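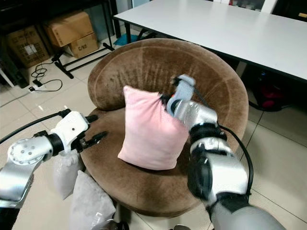 Parveen Gunawardena had written furniture assessments for Prisitz for 26 years, and she wrote the one for her mother's flat in the same form. Item 2781: tub armchair, round, brown velvet. Pile brushed into streaks along the top of the backrest, lighter patches, pressure marks. Pink throw pillow, square, fuzzy, tried on the seat. Two gray pillows, still bagged, left at the front of the chair. Under Condition she typed "worn, sound." Under Cause she typed "use," deleted it, and left the field blank.

The form did not accept a blank field. It returned her to the top of the page.

Tharushi Kumarasinghe called from the Uddale office at four. The buyer wanted the velvet steamed before delivery.

"Steam raises the pile," Parveen said. "The marks would go."

"He knows. He's paying for it."

Parveen put her palm on the backrest, at the height where a head would rest, and moved it against the nap. The streak darkened. She moved it back and the streak returned.

"Withdraw the item," she said.

"On what grounds?"

She read down the list of permitted codes. Code 2 was "structural defect, not repairable." She entered it and signed the form.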